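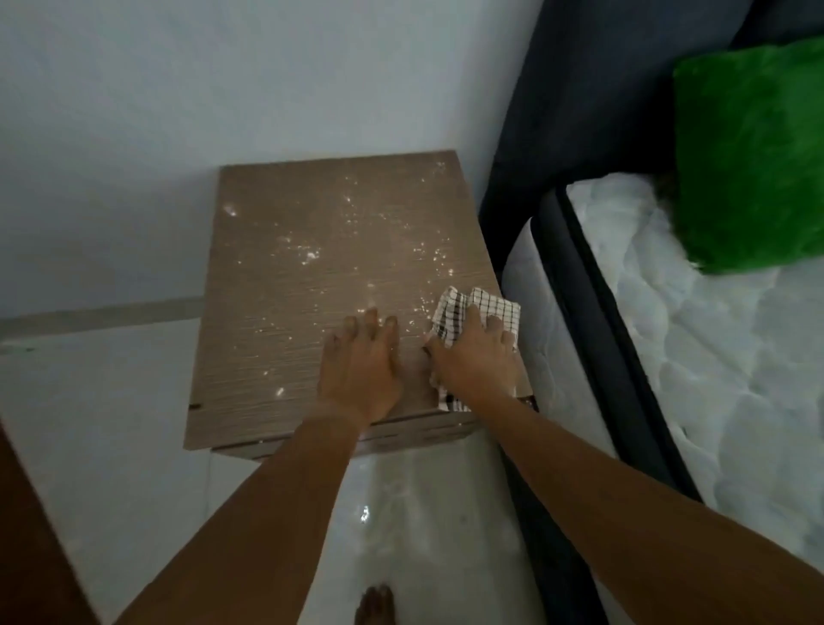

Bedside table, checked towel.

Chapter 20, or what would of been chapter 20. Princess Barredo had the book open on her knees and the last chapter was gone.

Not torn out. Cut. A clean edge down by the spine, somebody with a blade and patience. Page 233 was the detective standing in the conservatory saying he would now explain about the gloves. Then the back cover.

She said a word her mother would not of liked.

The paperback had come from the swap shelf at Wekthorpe station. The Drowned Organist, an Inspector Ambrosio mystery, spine cracked white. She'd read it in two sittings, the second one on the late train home with her coat still buttoned. She knew it was the sister. She was sure it was the sister. But the gloves - what about the gloves?

Out of print. She looked. One copy for sale, overseas, eighty dollars plus shipping. No.

Next morning, back to the station. 6:40, cold, the coffee window not open yet. She went through the shelf on her knees. Romance, romance, a book on carp, half a cookbook. Then another Ambrosio. Death at Premthorpe Lock. She flipped to the back. Last chapter cut. Same clean edge.

A third one, under the carp. Same.

So. A person who took endings.

She missed her train. Sat on the bench with the three books in a row beside her and did what Ambrosio would do, which in every single one of them was to sit still and be rude to anybody who interrupted. A man asked if the seat was taken. She said yes.

Inside the front covers, all three, in pencil, small - a number. 139. The same in each. Not a price. Not a page, she checked page 139 in all of them, people eating soup mostly. An address maybe. Or a locker.

The lockers at Wekthorpe went up to 80.

But Sturkport was the end of the line, and Sturkport was big, and Sturkport had a wall of them. She called in sick from the platform. Did the cough. Her boss said feel better and sounded like he was eating toast.

Forty minutes, fields, a canal, the backs of houses. She reread the conservatory scene and got angry all over again. The inspector had a habit of taking off his hat before he named the killer. He had it in his hand. He had it in his hand!

Locker 139 was bottom row, far corner, by the photo booth. Not locked. She crouched down and opened it with one finger like it might bite.

A shoebox. In the shoebox, chapters. Dozens of them, each one pinned at the corner, title written across the top in that same small pencil. She went through fast, fingers clumsy. The Lock. The Vicar's Bicycle. Two she'd never heard of. The Drowned Organist was almost at the bottom and she had the first line half read - "It was the left glove that troubled me," said Ambrosio - when she saw the card taped inside the lid.

Guess first. Write it down. Then read.

There was a pencil on a string. There was a notebook, and it was nearly full, pages and pages of other people's handwriting. The sister. The sister. The doctor, because of the boots. The sister. Somebody had put the organist did it himself, and underlined it so hard the papper tore.

Princess looked over her shoulder. A woman with a stroller. A kid asleep on a duffel bag. An old man in the photo booth with the curtain open, not having his picture taken, just sitting there with his hat on, looking at nothing much.

She turned the chapter face down on her knee and picked up the pencil.

The sister, she wrote. Then she thought about the gloves. The left one, not the pair. She thought about who in that whole soggy house ever used their left hand for anything, and who had poured the soup.

She crossed it out.

In the photo booth the old man took off his hat.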